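Potato chip bag

A potato chip bag is a flexible package used to sell potato chips and similar fried snacks. Most bags are made from a single sheet of layered film that is folded into a tube, sealed along its length, and closed with a crimped seal at each end. Bags are thrown away after one use in most households, although some are kept by collectors of packaging.

Construction

The film used for chip bags usually has several thin layers. The outer layer carries the printing and gives the bag its shine. An inner layer, often coated with a very thin film of aluminum, keeps out light, moisture and oxygen, all of which make chips stale. The innermost layer melts under heat and forms the seals. Some bags leave the metal coating out and have clear areas so that the buyer can see the product.

On a filling line, the film is drawn from a roll over a forming collar. The long back seam is made first, then the bottom seal. Chips are dropped in from a scale above, and nitrogen is commonly added to push out air. The top seal is pressed and the film is cut, which also frees the bottom end of the next bag. The gas in the bag, sometimes called slack fill, also cushions the chips during shipping.

Seals and opening

The end seals are pressed between ridged jaws, which leave a row of fine lines across the film. The cut edge is often serrated. The points of the zigzag give a tear somewhere to start, and many people open a bag from one of them. Others pull the front and back panels apart until the top seal gives way. A seal that is too strong may cause the film to split down the side, spilling the contents.

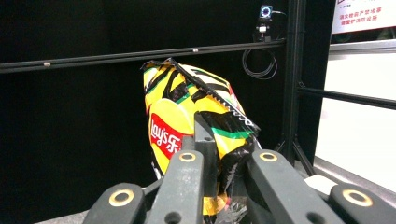

Printing and color

Color is the main way shoppers tell flavors apart. Producers tend to keep one logo across the whole range and change the background for each flavor, but there is no common code between companies or countries. A color that means plain salted in one market may mean cheese or vinegar in another. Brands sold in several countries may print a local name beside or below the original one. Lay's, for example, is sold in China with the characters 乐事.

Printing is normally done on the roll before the bag is formed, so the design has to allow for the curve of the filled bag. Text near the sides can disappear around the fold.

Sizes

Single-serving bags commonly hold 38 grams or 60 grams. Larger bags are meant for sharing and may be closed again with a clip, a rubber band or a folded top.

Disposal

Chip bags are hard to recycle, as the layers are bonded together and cannot easily be separated. Many local programs do not accept them. Crumpled bags tend to spring open again, and some people fold them into a flat strip or tie them in a knot to save room in the trash.

See also

Food packaging
Heat sealing
Potato chip
Snack food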